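Does Drone Music Need an Hour? A Listening Report
Hughes Hall, Music and Media term project, second draft

Long drone records come with big claims. The liner notes talk about deep listening and lost time, and reviewers tend to repeat whatever the liner notes say. I wanted to know if the length does anything, or if a listener gets the same thing from a short stretch and a good pair of headphones.

I used 2 records. The first is Postia, a single piece made from slowed organ chords. The second is Leltport, built from harbor recordings and a low synth tone that hardly moves. Both are sold as works that only make sense when heard whole.

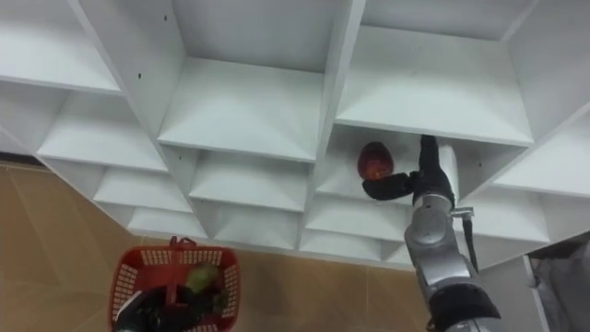

White cubby shelving, viewed from above.

My method was simple. I played each record from start to finish, then came back another evening and played only the opening 50 seconds on repeat. I wrote notes both times without looking at the earlier set. I know this is a weak test. I had already heard the whole thing by the time I got to the loop, and one listener is not much of a sample.

With Postia, the two sets of notes were close to the same. I wrote "heavy, churchy, slow" after the full version and "slow organ, bit gloomy" after the loop. There is a change of chord late in the piece that fans online call overwhelming. I noticed it – barely – and went back to thinking about dinner.

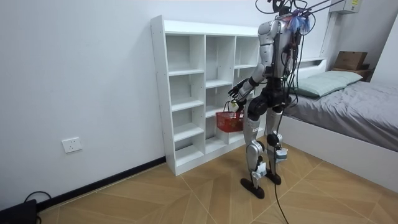 Leltport did better. The harbor sounds come and go at uneven gaps, and a loop kills that completely. By the third repeat I was waiting for the same clank every time. In the full version I stopped waiting, so the length did some work there, though I would put that down to the field recordings more than the drone.

Page last changed: September 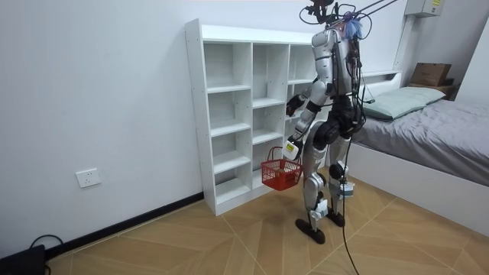 I also read through 200 listener comments on Jeteo, the forum where both records get discussed the most. Plenty of them say the music "changed" the listener. Very few say how, and several admit to falling asleep. Sleep may be a fair use for a record, but it makes a poor argument for structure.
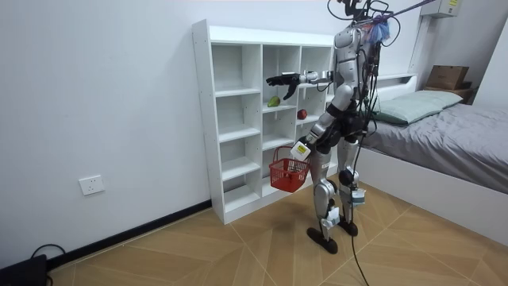

The louder problem is that people who dislike a long drone piece turn it off and do not write about it. What is left is praise from the ones who stayed, and I don't trust that as evidence for either record. A better study would use people who had never heard this music and would play them different lengths without telling them the title.

For now my answer is a limited one. Length helped one record out of the pair, and the one it helped had the most going on in it. I still play Leltport while I do dishes. Postia I have not gone back to.

Related reports
Tape Hiss as an Instrument
Why Are Synth Reissues So Expensive?
Listening Rooms and Bad Speakers
Field Recording on a Student Budget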